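Barrientos Residence Completes Refurnishing of Guest Bedrooms

January 6, 2018

The Barrientos Residence has completed the refurnishing of its 42 guest bedrooms, the management office announced this week. Work began in September on the upper floor of the Nuler wing and moved through the building one corridor at a time, so that most rooms remained open to guests throughout the fall.

The project covered furniture, curtains and floors. Older pieces in sound condition were kept and repaired by the Stevell joinery shop, which refitted drawers, replaced worn runners and cleaned the existing finish. Pieces beyond repair were replaced with wooden furniture in a similar tone. Carpets were taken up in all bedrooms and the floors beneath were sanded and sealed.

"Guests told us for years that they liked the old furniture and disliked the old carpet," said Kalliopi Stoyanova, director of the residence. "We have tried to act on both points. The rooms should be familiar to anyone who has stayed with us before."

A total of 3,639 guests stayed at the residence last year, and 1,699 of them returned the comment card left in each bedroom. Requests for darker rooms at night and for more space beside the bed appeared most often. The new curtains are accordingly cut to floor length, and nightstands have been given a position near the window wall wherever the plan of the room allows.

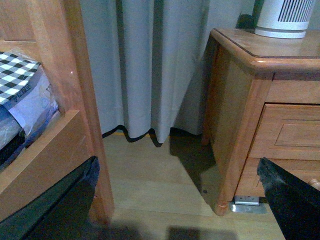

Light gray was chosen for the curtains after samples in several colors were hung on the lower floor for a trial period. The fabric may be washed on site, and spare panels are held in the linen store. Nightstands retain their drawers and wooden knobs — a point raised by several returning guests — and the tops are to be wiped with a soft cloth only. Housekeeping staff have received written instructions on the care of the wood.

The two family rooms facing Brovudano Square will receive additional storage later in the winter. They remain available for booking in the meantime, and any guest affected by the work will be offered another room at the same rate.

Room rates are unchanged. Guests with existing reservations need take no action. Questions concerning the refurnished rooms may be directed to the front desk, which is open daily, or sent in writing to the management office.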